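"The driver waits for you, this is the whole service"
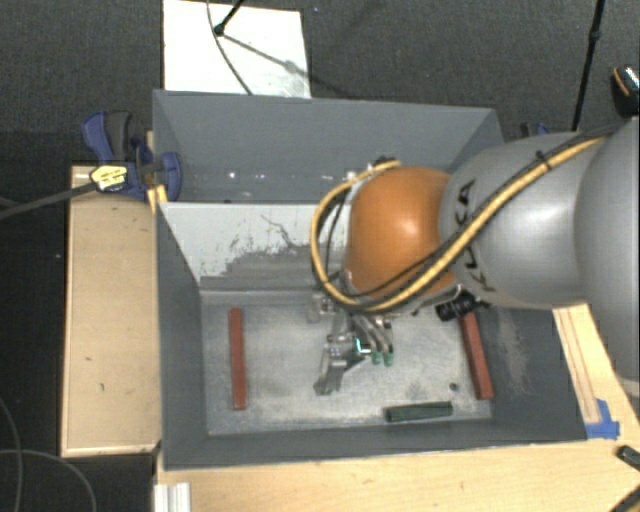 KUKA arm over a gray metal bin.

Mogens Ingvarsson started Clesenon with 2 minibuses and a phone that he kept beside the bed. Today the company drives passengers between Gatby and the airport at Cuevas, and it has 12 vehicles. I met him in his office in July, between two calls from a wedding party which wanted to change its pickup address.

He told me that most of his customers do not ask first for a nice car. "They ask if we will be there when the flight is late," he said. "I answer yes, and then they ask again."

Waiting is included for the first 20 minutes after landing. After this time the customer pays a small fee, and Ingvarsson admits that he discussed this rule with his drivers for a long time. "Some of them wanted a full hour. But a driver who stands one hour at arrivals is missing for the next family."

Bookings now go through Ulterar, a program the company took into use last winter. The older drivers were not happy with it in the beginning – they preferred the paper list on the wall. The list is still there, and I saw him write on it while we talked.

For groups bigger than four he advises to book early, especially when there are skis or child seats. "Tell us the ages of the children," he said. "Please do not write only 'small'."

The evening route to Cuevas will get one more departure before winter. The price for it is not decided yet.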